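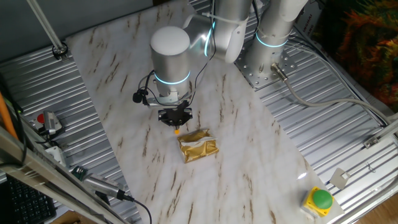 Robot arm over a marble-patterned tabletop, with light-blue rings on the arm.

Unit 5: How Governments Announce the End of a Military Operation
Lecturer: Gönül Bayram
Revised November 12, 2021

Scope of the unit

A government that says an operation has ended may mean several different things. It may mean that the stated goals were met, that the troops have left, or that the operation will go on under a new name. Students are expected to tell these meanings apart and to identify which one a given statement supports.

Terms

Cessation of hostilities: a halt in fighting, often without any agreement on the underlying dispute.
Ceasefire: a halt agreed between named parties, usually with written conditions.
Withdrawal: the movement of forces out of an area. A withdrawal may be partial, and a government may announce it before it starts.
Redeployment: the movement of forces from one position to another. Redeployed troops may remain in the same country.

Case for discussion: the Plevby corridor

The case was written for this course by Hafiz Lumbantobing. In March, the government of Skitosov declares its operation in the Plevby corridor complete. It had sent 800 soldiers. The defense ministry reports that 300 have returned and that 100 will stay as advisers. The statement does not mention the remainder. Two armed groups named as targets at the start of the operation still hold villages north of the river. The opposition calls a debate in parliament, and the neighboring state of Cârstea asks for a date by which all foreign forces will be gone.

Points to prepare

Compare the goals given at the start with those given at the end. Note any goal that has been dropped or reworded.
Identify the audiences for the statement. Voters, allies and armed groups may each read the same sentence differently.
Consider the legal position of the advisers once the operation is declared over. The mandate approved by parliament is reproduced in the course reader.

Reading

Canan Baysal, "Declared Endings," course reader, chapter 5.
Dexter Malabanan, "Advisers and Mandates," course reader, chapter 6. The section on host-state consent is required; the remainder is optional.

Written work

Students submit a memo of 300 words addressed to the foreign ministry of Cârstea. Memos are handed in to Doğukan Sönmez at the start of the seminar.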